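Search this site Search

Looking after the hand-held gripper – project report, group 2
Kelly Tindall, Jade Blackburn, Hayley Lockwood
Supervisor: Yvonne Mottram

What we were asked to do

Write down how one gripper gets set up, kept going and mended, so that next year's group doesn't start from nothing. We took the hand-held one known as Tovell. Last year's notes were half a page and mostly about the battery. Chelsea Gosling from the year above lent us her own notebook, which was far more use, we've copied her tool list into the appendix.

Work ran from February to May. Bench time was mornings only, 9 till 12, and we lost a fair bit of it waiting on parts.

Setting up

Fingers first, then pads, then the zero. Do it in that order. We did the zero before the pads the first time and had to do the lot again.

Each finger goes on with screws through the top face. Start all of them by hand before tightening any. If one goes in stiff, back it out, don't force it – the plastic gives before the screw does, and then you are printing a new finger. Jade did this once. A new finger took most of a morning with the sanding.
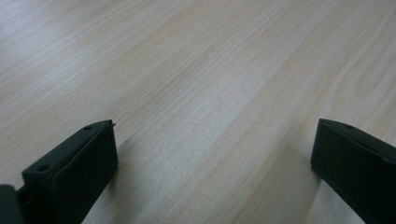 Zeroing is done with the gripper held low over the bench and the jaws opened wide. Run it open and shut 15 times and watch that both sides move together. If one lags, the link on that side is dirty or the screw at the root has backed off. We set the tips by eye against the bench, and they should come level with each other, with clear wood between them. The hole near the end of each finger is handy for this, as you can sight across from one to the other. Then close slowly till the faces just meet and save that as zero. Write the value in the log. We forgot twice and it cost us an afternoon in the library working back through the files.

Check zero again after any knock, even a small one.

Pads

Most of our time went here. Pads wear at the edges first, then a corner starts to lift, and after that the grip goes off to one side. Hayley kept a tally and we got 28 sessions out of the best pair. The worst pair lasted 12, but those were stuck on in a hurry over old glue.

To change a pad: peel from the top corner, slow. Scrape the old glue with a plastic card, not a blade. Wipe, let it dry properly. Cut the new pad a bit bigger than the finger, press it on and leave it overnight under a clamp. We tried leaving it an hour. It came off.

Glue – we used Stullix for the first half and Akska for the second. Akska held better at the corners but is a pain to clean off. Can't say more than that, we didnt test them side by side.
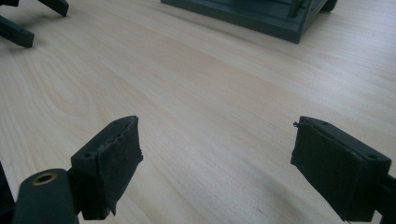 Change pads as a pair even when only one looks bad. With one new and one old the zero shifts, and you end up chasing it. Kelly wanted to save pads by swapping left for right half way through their life. It sort of works but the worn edge then sits at the other side and you have to zero again anyway, so we dropped it.

Threaded inserts

If an insert turns with the screw, stop. Warm it with the iron, push it back straight, leave it to cool before you touch it. If it turns a second time the hole has gone and the part needs reprinting. This happened to us with one part, in the last week. The print files are in the Goodall folder on the shared drive, use the newest ones, the older set has the hole too tight.

Weekly check

Screws at the root of each finger.
Pads, all four corners.
Inserts – try with a finger, no tools.
Zero, and write it down.
Wipe dust off everything, links as well.

What went wrong

Ordering. We asked for pad sheet too late and worked three weeks with what was in the drawer. Also the log was on paper for the first month and a page went missing, so the eary figures for pad life are from memory and shouldn't be leaned on.

Left to do

A cutting template for the pads. Jade has drawn one but we ran out of time to print it. Somebody should also compare the two glues properly, same finger, same pad, same person doing the sticking.

2 comments
Share 15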